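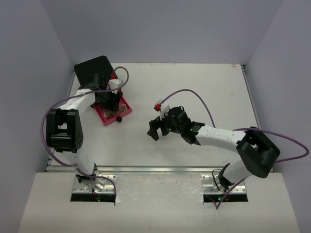
**naomi_mosoti:** Disagree with the opening post, sorry. The Curkum tramway men didn't come out in sympathy with the quarry. They came out over their own boots, which the company had stopped paying for in June, and the quarry strike happened to be on.

**Rostam E.:** The boots again. I've read the same minute book and the boots get one line. The quarry gets four pages.

**naomi_mosoti:** The quarry gets four pages because the clerk's brother-in-law owned it.

**shahla_amini:** Does anyone know how many were out? My great-grandfather drove the Esex branch and the family version is 900 men and a brass band.

**Rostam E.:** The whole tramway employed 40. Twelve struck. I can't speak for the band.

**shahla_amini:** Well, that's Christmas ruined.

**jairo.chavez:** Kazemi's history of the line says 20, but he also puts the depot on the wrong side of the river, so take your pick. He may be counting the Furkavon lads who walked over on the second morning and went home when it rained.

**Rostam E.:** Kazemi had that from an old fitter, fifty years on, in a pub. The wages sheet says 12.

**naomi_mosoti:** The wages sheet says 12 were *docked*. The foreman let men off if he liked them – it's in his letters, which you told me weren't worth the train fare.

**Rostam E.:** I said the reading room wasn't worth the train fare. No heating.

**xcai:** Whoever was right, did it change anything for the town? My notes have the milk coming late and the post going by cart, then trams as normal.

**jairo.chavez:** One councillor had to walk to a meeting. He complained about it for three columns in the paper.

**naomi_mosoti:** And they got the boots.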